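25. Januar 2026
Von Areti Psarras

Was vom Winterbasteln übrig bleibt

Ihr Lieben, ich habe es wieder getan und im Januar den Keller aufgeräumt. Zwei Kisten Einmachgläser, ein Stapel alter Rundbriefe aus Markau und ganz unten mein Rezeptheft, das ich seit Juli gesucht habe! Darin steckte auch der Zettel mit Omas Quittenbrot, nach dem so viele von euch gefragt hatten. Also: 890 Gramm Quittenmus, 591 Gramm Zucker (sie wog wirklich so genau ab, fragt mich nicht), den Saft einer Zitrone und dann rühren, rühren, rühren. Ich nehme inzwischen etwas weniger Zucker, aber dann muss die Masse länger auf dem Blech trocknen - bei mir über Nacht im Ofen, die Tür einen Spalt offen.

Das Heft hat 52 Seiten, und auf fast jeder klebt irgendwas. Ein paar Rezepte kann ich kaum noch entziffern, vor allem die mit Bleistift. Wer Sütterlin lesen kann, bitte melden, ich bringe auch Kuchen mit!

Beim Abtippen sitze ich übrigens so gern am Holztisch. Auf hellem Holz, dunkelgrün und gerippt:
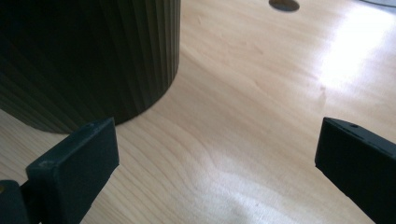

Zuletzt erschienen

- Marmelade ohne Gelierzucker, geht das?
- Ein Wochenende in Markau
- Leserpost: Eure besten Kellerfunde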